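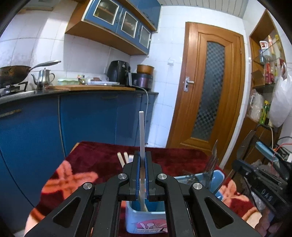

When the jaws stop reporting: a conversation with Suleiman Balogun

Suleiman Balogun maintains the hand-held grippers used on the Igwe project, where operators carry out kitchen tasks by hand and the recorded motion is later used to train a robot arm. In January he closed a fault report that had been open since the fall. The fault was in the jaw position signal, and it spoiled 228 recordings before it was traced.

The first sign came from the training side. A policy trained on utensil tasks would approach a holder correctly, stop at the right height, and close too late. "The arm was already lifting when the jaws came together," Balogun said. "It knocked things over or came up with nothing. The approach was fine, so people looked at the controller first."

The controller was replaced with a spare and the behavior did not change. Balogun then went back to the source recordings and plotted jaw opening against time. In good recordings the opening falls smoothly and levels off when the pads meet the object. In the bad ones it held its last value and then dropped in one step.

"A flat line followed by a step is not a hand closing," he said. "No operator moves like that. The encoder had stopped sending, and the logger was filling the gap with the old number."

The longest gap he measured was 902 milliseconds. The logger, a program called Jesteo, had been set to tolerate up to 500 milliseconds of missing data before raising a warning. The warning was raised, but it went to a text file that was not part of the daily check. Shorter gaps raised nothing at all.

The cause of the dropout was mechanical. The encoder cable on the affected unit ran past one of the linkage joints, and its strain relief had worked loose. With the jaws wide open the cable was slack. As they closed on something thin, such as a wooden stick, the linkage pulled the cable tight and the connector lost contact for a moment. On larger objects the jaws never closed far enough to cause it.

"That is why it hid for so long," Balogun said. "Our bench test used a block. The block is wide. You could run it all day and get a clean signal."

He reproduced the fault by gripping a single stick out of a utensil holder, again and again, with the cable routed as it had been found. It appeared on the third attempt. With the cable clamped on both sides of the joint, he was not able to reproduce it.

Was there a safety concern? Balogun was careful here. The gripper itself has no motor, and an operator cannot be hurt by a missing reading. The arm is another matter. "If a policy has learned to close late, it closes late near whatever is there," he said. "We had a stop zone around the arm and no one was inside it. I still wrote it up as a safety item — the arm was doing something we did not expect, and for three weeks we did not know why."

Three changes were made. The cable on every unit now has a second clamp, supplied by Girkex. Jesteo marks missing samples as missing and no longer repeats the last value. The bench test includes a thin stick as well as the block. The report is dated Thursday, January 13, 2022.

The affected recordings were removed from the training set. Balogun considered repairing them by estimating the jaw position from the video and decided against it. "You would be guessing at the one moment that matters," he said. The tasks are to be recorded again in February, with the same objects and the rerouted cable.

He would like the warning limit lowered further. At the present setting a short dropout is marked in the data but does not stop the session, and an operator can finish a full run without knowing. A small light on the handle has been proposed. It has not been built.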